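The arm that mends the stools

Trilok Vishwakarma answers the door with a chair leg in his hand, which he apologises for, and then keeps hold of it the whole time he is making the tea. He lives at the top of a long hill in Zavirstead, and if you walk up it, as I did, you will be very glad of the tea. The workshop is at the bottom of his garden and belongs, as far as anyone can work out, half to him and half to his neighbour Oskari Pitkänen, whose garden backs on to it. There is a door on each side. "We did have a fence," Trilok says, "but it got in the way of the extension lead."

The two of them have spent the best part of a year building a robot arm that can help with small furniture repairs. Neither has done anything like it for a living. Trilok taught woodwork for 23 years and Oskari looked after lifts, a job he describes as "mostly listening to things and frowning". They met over a broken garden bench, and by the time the bench was mended they had talked themselves into the arm.

"It was my hands that started it," Trilok tells me, once we are sitting down. "I've got a bit of arthritis, and gluing up a stool is a fiddly business. You want to hold the leg, hold the rung, squeeze the bottle and wipe the drips, and you want to do it all before the glue goes off. I said to Oskari, I could do with another arm. He went very quiet, and the next morning he came round with a drawing."

The drawing is still pinned up by the kettle, and has a good deal of marmalade on it. The arm in it looks rather elegant. The one they built first, Oskari admits, did not. It was made of plywood and old lift parts and it was so heavy that it pulled itself off the bench. They called it Pludura, after a word Oskari's grandmother made up for a clumsy person, and the name has stuck to everything since.

"Pludura the first was a lovely piece of joinery," Trilok says loyally.

"It was a wardrobe with a motor in it," says Oskari.

After that they did the sensible thing and began trying out their ideas on the computer before spending any money. Oskari's niece set them up with a simulator, and over one long, wet January the pair of them learned to use it, with a good many cups of tea and one short falling-out over who had deleted the floor. They built themselves a room, put a table in it and an arm on the table, and then set about adding all the things that Trilok would want close by for a repair. He is very proud of the stool. He did every leg himself, and he will tell you so more than once.

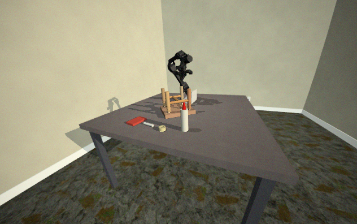
The practice room on Oskari's computer, with the stool upside down in front of the arm and the glue at the ready.

"I was fussy about it, I'll own up to that," Trilok says. "Oskari would have been happy with a box. But a stool on its back is an awkward thing, you've got four legs sticking up and the rungs going across, and if you're coming in from behind you've got to find your way through all that. I wanted it awkward. When I taught the children I never gave them the easy joint to practise on either."

The glue bottle with its red cap was his idea too, as was the roll of tape lying flat near the edge. Oskari, for his part, cared about the shadows, and spent two evenings getting the arm to throw a proper one up the yellow wall. I ask whether that made any difference to the work. He thinks about it for a while, stirring his tea. "It made a difference to me," he says. "I find it easier to judge how far away a thing is when it has a shadow. And it was nice to look at, in January."

They kept a notebook of every attempt at the first job they set it, which was simply to reach over, take hold of a leg and keep it steady. It took them 200 goes. Trilok reads me some of the entries, doing different voices for himself and Oskari, and I am sorry that I can't do them justice here. Number 70 just says "Stool on floor. Arm very pleased with itself." There is a longish run in the middle where the stool ends up on the floor every time, and then a page where it doesn't, with a drawing of a small flag.

The real arm was put together in the spring, on a workbench Trilok had cleared specially. Most of the motors came second-hand from a man in Ferkier who was giving up on a project of his own, and who threw in a box of cables and a very old cake tin full of screws. The controller was the one thing they bought new. It cost more than either of them has told his wife, and I have promised to leave it at that.

And does it work? Well, it holds. Trilok shows me with a milking stool belonging to Mrs Rathnayake at number nine, who has been waiting for it with great patience. He turns it over, taps the loose leg, and Oskari leans across to press a key. The arm comes round slowly, with a sound like somebody humming in another room, closes on the leg and stops. Trilok gives the leg a waggle and nothing moves. He runs a bead of glue round the joint with both hands free, and he is plainly so happy about it that I find myself grinning as well.

"It can't do the glue itself, mind," he says. "We tried. In the simulator it's no trouble, you don't have to clean anything up afterwards! Out here it got hold of the bottle and squeezed, and it was on the ceiling. It's still on the ceiling, have a look."

I have a look. It is.

Oskari thinks the trouble is in the wrist, which can't yet feel how hard it is gripping, and he has a plan involving a set of bathroom scales that he explains to me at some length and which I would be lying if I said I followed. Trilok is less bothered. He would like it to pass him things, he says, the tape and the sandpaper and so on, and if it never learns to squeeze a bottle he can manage that part himself for a few years yet.

They have had people asking whether they would build another. A cousin of Trilok's wanted one for his picture framing, and the boat club sent a very polite letter. So far they have said no to all of them, although Oskari said it rather more slowly than Trilok did, and I noticed a second drawing by the kettle, under the first one.

It is getting on for five when I go, and they walk me out through Oskari's door because it is nearer the bus. Mrs Rathnayake's stool has to stay where it is until the morning. Trilok goes back once to check on it, and then, when we have got as far as the gate, he goes back again.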